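Plilix Timing for Horse Trials
Set-up Guide, Section 4: Cross-country start and finish

Last edit May 6, 2019. Replaces the old stopwatch sheet. Please bin the old one.

Read section 3 first (radios and batteries). If the radios aren't working there's no point starting this.

4.1 What you need

Two beam units, start and finish. Four tripods. Two reflectors. The base box. The tablet, charged. Spare tablet, also charged. Paper sheets and two stopwatches. Tent pegs, mallet, orange tape.

All of it should be in the gray trunk from Plosano. Check against the lid list before you drive out to the course, not after. Missing reflector = no timing.

4.2 Start box

1. Find the start line. Course designer marks it with two flags. Do not guess.
2. Tripod one on the left, outside the flag. Tripod two on the right, same distance out.
3. Beam unit on the left tripod, reflector on the right. Height: chest of the horse. Too low and it trips on legs, you get two or three triggers per horse.
4. Peg the tripod feet. All of them. Wind, dogs, grooms.
5. Switch on. Red light means no reflection. Turn the head slowly until it goes green. Tighten the knob.
6. Walk through the beam. Base box should beep once.
7. Walk through again. One beep again. If two, see 4.6.

Note: the starter's countdown is still the offical start. The beam is a backup at this end. If a horse leaves early the starter calls it on the radio and you write it down.

Caution: no loose tape on the start box rails. Horses are wound up enough in there.

4.3 Finish line

1. Same as the start but set the beam unit on the side away from the sun. Low sun into the sensor kills it. Afternoon classes especially.
2. Leave a clear run-out past the line. Horses come through fast at prelim and up and riders need room to pull up. Tripods go outside the flags, never between.
3. Tape off the ground behind both tripods. Keep the vet and the cooling crew back of the tape until the horse is past.
4. Green light, walk test, one beep.
5. Radio the base: "Finish ready." Wait for the answer. No answer means they did not hear you.

Caution: never step over the line to fix a tripod with a horse on course. Ask control for a hold. If they won't give one, go to stopwatches.

4.4 Base box and tablet

1. Base box goes in the control trailer or the secretary's tent. Off the ground. Dry.
2. Antenna upright, not leaning on metal.
3. Switch on the box, then the tablet. In that order. Other way round the tablet won't find it.
4. Open Plilix, tap New Phase, pick Cross-country.
5. Channel is 714 for both beam units. Same number on the base. Check it each morning, the dial gets knocked in the trunk.
6. Load the start list. If the secretary has made late scratches, load it again. The list does not update itself.
7. Enter the optimum time for each division from the course designer's sheet. Have a second person read it back to you.
8. Sync the clocks. Tap Sync, wait for both ticks.

Note: starting interval is set per division. Check it when the division changes. This gets forgotten at every event.

4.5 During the class

1. Confirm the number on each horse as it goes into the box.
2. Tap Start on the countdown. The beam time shows under it in small type. Should match within a second.
3. If there's a hold on course, tap Hold, then write the time the horse was stopped and the time it was restarted. The fence judge gives both. Don't work it out in your head.
4. Eliminated or retired: tap the number, tap the letter. Do not delete the ride.
5. Paper sheet for every horse. Yes, even when it's all working.
6. Save every 20 horses. Tap Save and wait for the message.

4.6 If it goes wrong

Double beep: beam too low, or grass in it. Raise the head or cut the grass.

No beep, green light: radio. Check channel, then battery, then move the antenna.

Red light keeps coming back: tripod has shifted. Re-peg.

Range is 200 yards through trees. More in the open. If the finish is further than that from base, use the Nason relay (section 5) and put it on the highest ground you have.

Tablet freezes: do not restart the box. Restart the tablet only. Times are kept in the box.

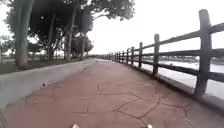

Todor Stoyanova: Please add something to 4.6 on the relay. We had ours at Sorrentino in June with the finish down behind the woods, and every time the water truck parked next to it we lost the signal. Moved the relay up the bank and it was fine the rest of the day. Also the double beep can be a rider's loose bib flapping through after the horse. Took us half a division to spot that one.

Added, thanks. So:

Relay: keep vehicles away from it. Tape it off if you have tape left.

Double beep with the beam at the right height: watch the next horse through. If it's the bib, keep the first time and strike the second one on the sheet.

4.7 Packing up

1. Export the times befroe you switch anything off. Tap Export, choose Secretary.
2. Paper sheets to the secretary too, in order, clipped.
3. Tablet off, then box off.
4. Wipe the lenses. Soft cloth, in the lid.
5. Batteries out of both beam units. They leak over the winter.
6. Count the pegs back into the bag.

Problems or broken parts: note on the lid list, then tell Lakmal Barua. Scoring queries go to the secretary. Section 5 covers the relay.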